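Triddale Stationery Board > Cases, Pouches & Storage
Thread: hard plastic pencil cases, are they worth it

penhoarder_hk
March 17, 2026
ok so my zip pouch finally died, zipper split right down the side. thinking of going back to a hard plastic case like we had in school. flip lid, nothing fancy. does anyone over the age of 12 still use one?? mostly I carry a couple gel pens, a mechanical pencil, eraser, short ruler. want something I can open flat on a desk and just grab stuff.

Nahom Mamo
Yes. Used one for years. Cheap, wipes clean, your leads don't get crushed. Only complaint is the noise, everything rattles when you walk.

gridpaper
hard no from me. hinge goes first, always. had 2 from Skandska and both cracked at the hinge before the semester was out. pouch all the way

Nahom Mamo
Did you keep them in the bottom of a backpack though

gridpaper
where else would I keep them

enddale_ink
Depends on the hinge. Thin folded plastic kind = garbage. Separate pin kind lasts way longer. Also depends if you're a stuffer. If you have to press the lid to get it shut you're killing it, doesn't matter what brand.

penhoarder_hk
not a stuffer! I have maybe five things. what about white ones, do they get gross? I like the look of white with the see-thru bottom but im picturing graphite everywhere

Hanna Kalinowski
Graphite wipes off with a damp paper towel. Ink is the problem, get it off same day or its there forever. I have a white one and like it. Lid stands up by itself when open so it doesn't flop over onto my notebook – my old tin one drove me nuts that way. Picture, with just the one pen in it:

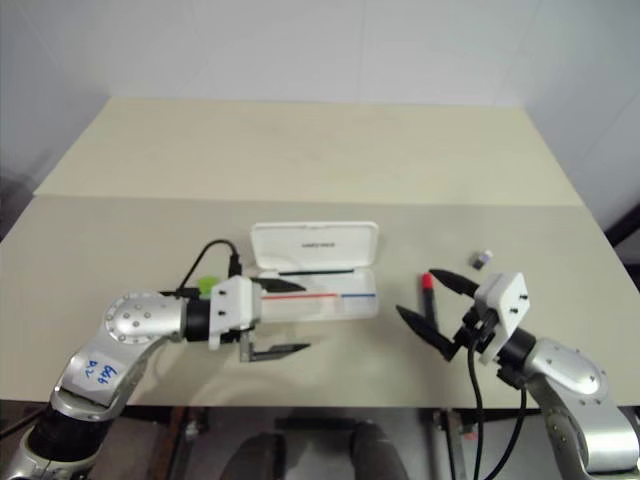 White case, lid up, black pen in by the hinge. Red and blue stripe on the base.

penhoarder_hk
oh thats exactly the kind I meant. love the stripe. what's the print inside the lid?

Hanna Kalinowski
Just small dark text, never read it tbh. Doesn't bother me. Some people put a class schedule or a sticker over that part.

gridpaper
looks nice now. give it till summer

Hanna Kalinowski
I've had it since February of last year lol

gridpaper
ok fine. do you carry it around or does it live on a desk

Hanna Kalinowski
Mostly desk. Goes in a tote maybe twice a week.

gridpaper
so there you go. desk case. my point stands

enddale_ink
That's a fair point actualy. For desk use I'd go hard case every time, can see what's in it. For a backpack I'd want the lid held shut with something. I use a fat rubber band. Ugly but it works

Nahom Mamo
Don't do rubber bands on white plastic, mine left a yellow line across the lid. Hair elastic, the fabric covered ones.

enddale_ink
never had that happen. what band were you using

Nahom Mamo
The tan ones off the mail. Sat on there all summer in a hot car so maybe that was it

quietmargins
Putting in a word for Beyene, the long slim case, not the double decker. Clicks shut properly. Double decker has a tray that falls out when you open it and then you're on the floor picking up leads. Ask me how I know. For rattle – cut a strip of felt or craft foam for the bottom. Takes two minutes.

penhoarder_hk
felt is a great idea. wouldn't that cover up the see thru part tho

quietmargins
Yeah it would. Put it only at the ends then, thats where stuff bangs around.

lefty_loosey
anybody know if a normal 6 inch ruler fits in these? mine sticks out of everything. had to put it in diagonaly in my last one and then the lid wouldn't close

Hanna Kalinowski
Mine fits flat along the front, fine. Measure the inside, listings usually give you the outside.

penhoarder_hk
ok sold, getting a white one. will do felt at the ends and a hair elastic for the bag. thx all, even gridpaper

gridpaper
see you in the broken hinge thread

lefty_loosey
wait is there a broken hinge thread

Page 1 of 2 – 3,133 views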